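Chapter 7
Furnished Lettings and the Inventory

7.1 Scope of the chapter

Chapter 6 dealt with the setting of rent and the terms on which a dwelling is offered. The present chapter deals with what is let together with the dwelling. A furnished letting transfers the use of two things at once: the premises, and a body of movable goods. The premises are identified by an address and a plan. The goods have no such fixed identity and must be listed. The list is called the inventory, and most of the disputes treated in Chapter 9 begin with a defect in it.

After working through this chapter the student should be able to distinguish fixtures from contents, prepare an inventory for a small furnished unit, grade the condition of each entry, and calculate a deduction for an item that is missing at the end of the term.

7.2 Fixtures and contents

A fixture is attached to the building in such a way that its removal would damage either the building or the item. Built-in cabinets, sinks and wired light fittings are normally fixtures. Contents are goods that can be carried out without tools. Curtain rods, mirrors hung on screws and freestanding stoves fall between the two, and the lease should state how each is to be treated.

Contents are divided into three classes for listing:

Class A: furniture and appliances, entered singly.
Class B: textiles, entered by type and size.
Class C: tableware, kitchenware and small goods, entered by type and number.

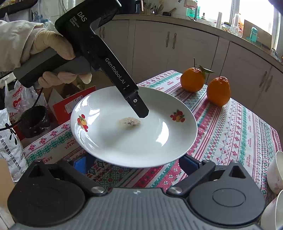
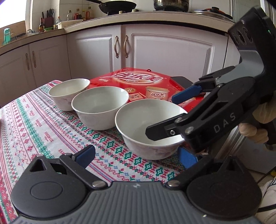

Tableware and a patterned tablecloth.

Class C produces the longest lists and the lowest values. In the Hunlow building, a block of 16 furnished units used as the running case in this part of the book, the inventory for a single two-bedroom unit has 251 entries, of which 92 belong to Class C. The manager, Amber Kramer, revised the form on May 14, 2020, and the revised form is the one reproduced in Appendix D. Earlier forms had grouped all kitchen goods under the words "usual equipment." That wording should be avoided. It gives neither party anything to check against.

7.3 Condition grades

Every entry carries a grade at the start of the term and a second grade at the end. The Owen scale, used throughout this book, has four grades: new, sound, worn and defective. A grade describes the item and makes no statement about who caused its condition. Remarks such as "small chip on rim" are placed in a separate column and are initialed by both parties.

Ordinary wear is not chargeable. A drop from new to sound over a full term is presumed to be ordinary wear. A drop of two grades calls for an explanation, and the burden of giving it depends on the lease.

7.4 Valuation of missing items

The deduction for a missing item is its replacement cost less an allowance for age. Suppose that the deposit on a unit in Grendisberg is 4000 and that the sofa listed in Class A is absent at checkout. The student should first confirm that the sofa appears on the signed list, then find its age, and only then apply the rates in Table 7.2. The deposit sets the amount held and has no bearing on the value of the sofa.

The Lurkov method, discussed in Section 7.6, replaces item-by-item valuation in Class C with a flat charge. It saves time in large buildings but requires the consent of the tenant in writing.

7.5 Preparing the list

The inventory is taken room by room, clockwise from the door, before the keys are released. Closets and drawers are entered under the room in which they stand.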